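Thread on moving out of a two-bedroom apartment with no company paying for it. Grirnau to Plarnar, 208 miles, third floor to ground floor. Done as of this week. Writing it down before I forget the details.

Quotes first. I called four places in May. One never called back. One would only quote by the hour, with no cap. That left Baert and Votska.

Baert gave me a flat $899 for the truck, two people and the drive. Votska came in lower on paper, then added stairs, fuel and a charge for anything over a certain weight. With those in, they were higher than Baert.

Ask every company the same questions in the same order and write the answers next to each other. Stairs, fuel, tolls, minimum hours, what happens if they're late. I used the back of an envelope and then lost the envelope, so use a notebook.

Get the arrival window in writing. Mine was 8 to 10 in the morning. They came at 9:40.

Boxes. I paid for the small ones and got the large ones free from a liquor store and a copy shop. The copy paper boxes were the best of the lot. They have lids and handles and they stack.

Books go in small boxes only. I knew this and still filled one big box with cookbooks and a dictionary. It had to be opened on the landing and split in two.

Labels: room first, then contents, on two sides and never on the top. Once they're stacked you can't see the tops.

I also put a letter on each one. A was open tonight, B was open this week, C was whenever. Nearly everything ended up as C, which should have told me something about how much I own.

Closets took much longer than furniture. Furniture is a yes or no. A closet is a lot of small decisions about extension cords.

Donation pickup has to be booked early. The place near me was three weeks out. I ended up making car trips on my lunch break.

They won't take mattresses, by the way. The city will, with a sticker from the hardware store. Six dollars. The sticker has to face the street.

Utilities. Start the new ones a day before you arrive, and stop the old ones a day after you leave. The overlap costs a few dollars. My neighbor cut his the same day and cleaned his bathroom with a flashlight.

Internet was the one thing that went badly. They had me down for the right street in the wrong town. If you're using a confirmation email, read the whole address, including the ZIP.

Mail forwarding is easy to set up and slow to start. Banks, insurance and the DMV still need to be told one by one. I'm still finding ones I missed.

Kitchen. I packed mine last and I'd do it that way again. You have to eat until you leave, and takeout every night for a week adds up.

Keep back one bowl, one fork, one pan and one mug per person. Pack the rest of it two days out. Wash and reuse. Plates go on edge in the box, glasses in the corners, dish towels in the gaps.
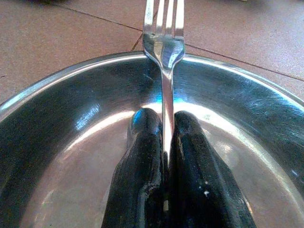
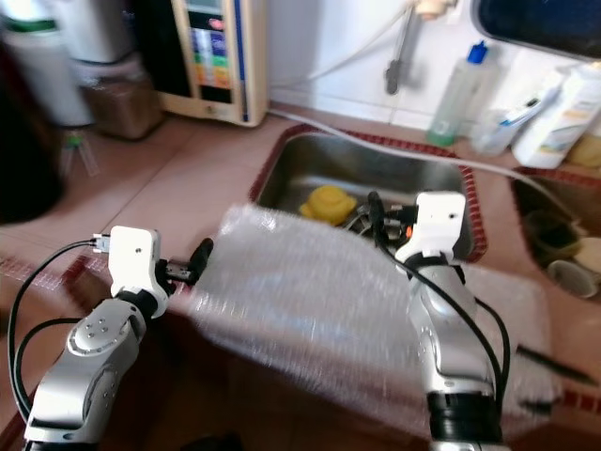
Kiprono Mutiso: Did you tip the movers, and was that on top of the flat price? I'm moving in the fall and I can't find a straight answer anywhere.

Yes, on top. I gave them $60 each, in cash, at the end. I asked the Baert office beforehand if tips were included and they said no and didn't suggest an amount. I also had cold water and sandwiches in a cooler, which went fast.

If money's tight, I'd put it toward the tip before I'd put it toward new boxes.

Going on.

The freezer. Stop buying frozen food a month ahead. I ate a lot of peas. Defrost it the night before the truck comes, with towels on the floor, and leave the door propped open.

The spice rack was a small reckoning. I had three jars of cumin. One had a price tag from a store that closed years ago. Out.

Liquids. The movers wouldn't take bleach, paint or anything flammable. It's in the contract, on the second page. I found that out the evening before. The bleach went to the woman downstairs and the paint went to the county drop-off.

Furniture that comes apart: screws in a bag, bag taped to the underside of the piece. I did it for the bed and the desk. I did not do it for the bookcase. The bookcase is currently leaning on a wall.

Take pictures of the back of the TV before you unplug it, and of every wall in the old apartment once it's bare. Date them. I sent mine to the landlord the same evening along with the meter reading.

The deposit came back minus a cleaning charge for the oven. I asked for the receipt and they dropped the charge. No argument, just one email.

Moving day was Saturday, June 30, 2018. I don't recommend the last Saturday of the month. The elevator at the storage place was booked solid and the truck had another job after mine. If your lease lets you pick a Tuesday, pick the Tuesday.

Loading took three and a half hours. The drive took four with a stop. Unloading was the quick part, with no stairs at the other end.

I drove separately with the plants, the documents and a bag with two days of clothes. Also the router, toilet paper, a shower curtain, a screwdriver and the good knife. I used all of it the first night except the knife.

Check everything off at the door before you sign. One lamp had a cracked base. I wrote it on their form, the driver initialed it, and Baert refunded the value a week later. If I'd noticed it the next morning I doubt I'd have seen anything.

Make the bed first. Before the boxes, before dinner. I got this from Mirjam Dewulf and she was right.

What I'd change: book the donation pickup in week one, use fewer big boxes, and check the internet address twice. I'd also measure the new hallway. The couch made it, but the legs had to come off and one of them has a scrape now.

I've got the list as a plain text file, with the calls in the order I made them. Message me if you want it and I'll send it over this weekend.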